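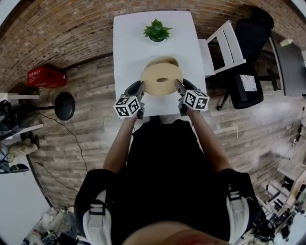
Section 3: Setting Up Your Hovwood Tabletop Loom

Welcome to the fun part! By the end of this section your loom will be standing on its own feet, dressed with a short practice warp and ready for its first rows of weaving. Set aside a free afternoon if you've never warped a loom before. If you have, you'll probably be done before your coffee is cold, but please read the notes on tension anyway (the Hovwood's brake works a little differently from most).

Before you start

Check that you've finished Section 2 and that the side frames, both beams and the heddle blocks are already joined. You'll also need:

The reed, in its cardboard sleeve
The warping peg and its clamp
The threading hook
One stick shuttle
Two cones of cotton yarn, one light and one dark
Scissors
A roll of heavy paper, a bit wider than the reed
Masking tape

Smooth cotton is wonderful for a first warp. It doesn't stretch much, it doesn't cling to itself, and you can see every mistake clearly. Save the fuzzy mohair for later — you'll love it more when it isn't fighting you.

3.1 Placing the loom

1. Choose a sturdy table that doesn't rock. The loom's four rubber feet should all sit on the tabletop.

2. Turn the loom so that the front beam (the one with the round knob) faces you.

3. Fit the clamps at the front corners and tighten them by hand. Stop when the loom no longer slides.

CAUTION: Don't use pliers on the clamps. The threads are cut into the wood and can strip.

4. Walk to the far side of the room and fix the warping peg to another table or a heavy shelf, in line with the center of the loom. For the practice warp, set the peg 52 inches from the back beam.

Note: If your room is short, you can run the warp out through a doorway. Plenty of good scarves have started life in a hallway! Just let the rest of the household know before they walk into it.

3.2 Winding the warp

1. Slide the reed into the heddle block and set it in the neutral position, which is the middle notch.

2. Find the center of the reed and mark it with a scrap of bright yarn.

3. Tie the end of the light yarn to the back apron rod, four inches left of center.

4. Push the threading hook through the nearest slot, catch a loop of yarn, and pull it toward you.

5. Carry the loop to the peg and drop it over the top. Keep the yarn snug but relaxed. It should feel like a dog leash with a calm dog on the other end.

6. Go back to the loom, take the yarn around the apron rod, and pull the next loop through the next slot. Alternate over and under the rod as you go.

7. Change to the dark yarn whenever you want a stripe. Cut the old color at the rod, tie it off, and tie on the new one right beside it.

8. Keep going until you are four inches right of center, then tie off.

Take your time here, and enjoy the walking. There's a lovely rhythm to it after the first dozen trips, and watching the colors build up across the room never gets old.

CAUTION: Keep pets and small children out of the room while the warp is stretched. A warp under tension is hard to see from the side and can pull the peg off its shelf.

3.3 Rolling onto the back beam

1. Tie the warp loosely with a strip of cloth about a foot from the peg.

2. Lift the loops off the peg and cut through the very end of them. Hold on tight!

3. With one hand on the warp, turn the back beam handle away from you. Feed in the heavy paper as the beam turns, so that every layer of yarn rests on paper.

4. Every full turn, stop and give the warp a firm, even tug. If one side feels slack, comb it through with your fingers. Don't use a real comb.

5. Stop when the cut ends hang 10 inches in front of the reed.

Note: The paper really matters. Without it the outer layers sink down between the inner ones, and your tension goes soft in the middle of the cloth. If you run out, brown grocery bags cut flat work very nicely.

3.4 Threading the holes

Each slot now holds two ends. One stays where it is and the other moves to the hole beside it.

1. Sit down, and bring your chair close enough that your elbows rest on the table.

2. Starting at the right edge, pick one end out of the first slot and draw it through the hole to its left.

3. Repeat all the way across. Check your work every inch or so.

4. When you reach the left edge, raise and lower the heddle. You should see two clean layers with a clear gap between them. The gap is called the shed, and your shuttle will travel through it.

If a stray end floats in the middle of the shed, it was probably missed or crossed. Pull it back out and rethread it now — five minutes here can save you an hour of unpicking.

3.5 Tying on and setting the brake

1. Take a one-inch bundle from the center, pass it over the front apron rod, split it in half, bring both halves up around the sides, and tie a single overhand knot.

2. Tie a bundle from the far left, then one from the far right, and work your way inward.

3. Go back to the center and tighten each knot in turn. Finish each with a bow so that you can adjust it later.

4. Pat the warp with a flat hand. It should feel springy and the same all the way across.

5. Push the brake lever down until it clicks. On the Hovwood, the first click is a resting brake and the second click is the weaving brake. Use the second one whenever you weave.

CAUTION: Release the brake to the first click before you leave the loom overnight. Full tension for days on end can bow the front beam.

3.6 Your first rows

1. Wind the shuttle with thick scrap yarn. Don't overfill it.

2. Raise the heddle, pass the shuttle through, and lay the yarn at a gentle slant.

3. Bring the heddle toward you to press the row into place, then return it to the down position and pass the shuttle back.

4. Weave until the gaps between the knots have closed up. Now change to your good yarn and go!

Edges that pull in are completely normal at this stage. Add a bit more slant to each row and they'll start to straighten out. For plaids, checks and the Coltach twill pattern, turn to Section 4.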